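The bin, the tissues and the pile on the round table

September 9, 2019

OK so quick one tonight. I said I'd write up the whole one-room tidy and then didn't, for weeks. Assunta Fabbri emailed to ask if I'd given up on the blog. I have not! Just slow. And there was a birthday and a cold and then another cold.

The plan was: one room, small stuff only, off the floor and out of pockets and bags, everything either goes in the bin or gets a home. No furniture moving. No opening the closet (I know what's in the closet). Timer set for 20 minutes, which I got from a Dundance flyer years ago and have never managed to stick to. Took 28 this time. Not bad.

Started with tissues. We have so many tissue packets. Coat pockets, bottom of the backpack, two in the bike bag, one in a boot. I buy them by the bundle and then can't find any when somebody sneezes, so buy more. The Cinnamoroll ones are my favorites, the puppy riding the star with his tongue out. I feel bad every time one gets finished, which is silly, it's a wrapper.

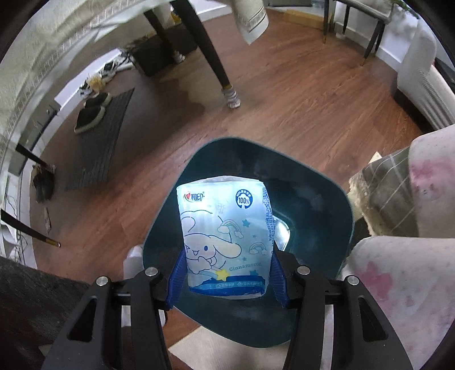
Cinnamoroll on his star. Keeping this one.

New rule: pocket packets live in one place. I wanted a basket for them, looked at the Owino ones, too big, looked at the Clatar ones, too much money for a thing that holds tissues. So a shoebox lid for now. It'll be a shoebox lid forever, let's be real. Crumpled packets go on top so they get used first. Anything with one tissue left gets used up that same day, no saving the last one, I am terrible for saving the last one.

Then receipts. Awful. Found one from April for a lamp I returned. Found one for $5.58 with nothing on it I recognise, just the total and a smudge. Out. I used to keep receipts in an envelope marked 558 after our old apartment number and moved the envelope with us when we left, full, never looked in it once. That went too. Felt great for maybe a minute and then I worried about it at dinner.

Bits of packaging next. This is the stuff that gets me. Little cards that come with things, ends of boxes, the clear plastic something or other that was wrapped around something else. They sit on a surface for a week because they look like they might be part of something. They're not. If I can't say what it belongs to in the time it takes to walk to the bin, it goes in the bin. Saved precisely one thing this way, a spare foot for the drying rack, and I'm still not sure it's ours.

The bin itself: I love this bin. Dark teal, square with round corners. My sister says it's too small and I should get one with a lid, she has a Rarkura with a pedal and talks about it like a pet. But a small one makes me take it out. With a big one I'd just keep pushing things down. And no lid means I can throw from the chair. I miss a lot.

I did go off track in the middle. Sat down on the floor to sort and ended up reading the back of a noodle packet. Then decided I should wipe the table legs, which is not small stuff, and got up for a cloth, and made tea, and forgot the cloth. Four minutes gone right there. Also teh timer was in the kitchen so I didn't hear it the first time.

By then the bin was looking pretty serious. Paper, foil, a gray wad of something, that coiled clear plastic thing. 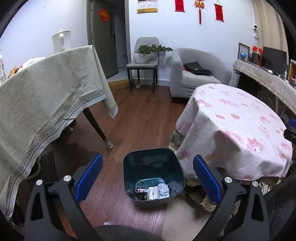

What I didn't get to

The tables. Both of them. The one with the big beige cloth has become where everything lands, bags and snacks and whatever came in the door, with the white jug at the end of it all. I keep saying I'll clear it and then it's supper.

The round one I don't want to touch becuase I like how it looks, pink faces cloth over the lacy beige one. Two cloths on one table is a lot of cloth, I've been told. Don't care. But they both need a wash and that means taking everything off, so it's next time.

Shoes. Need a proper spot. The mat is not a system.

And the closet, no.

If you have a trick for receipts put it in the comments, mine is clearly just getting mad at them twice a year. Going to take the bin out now before I sit down again.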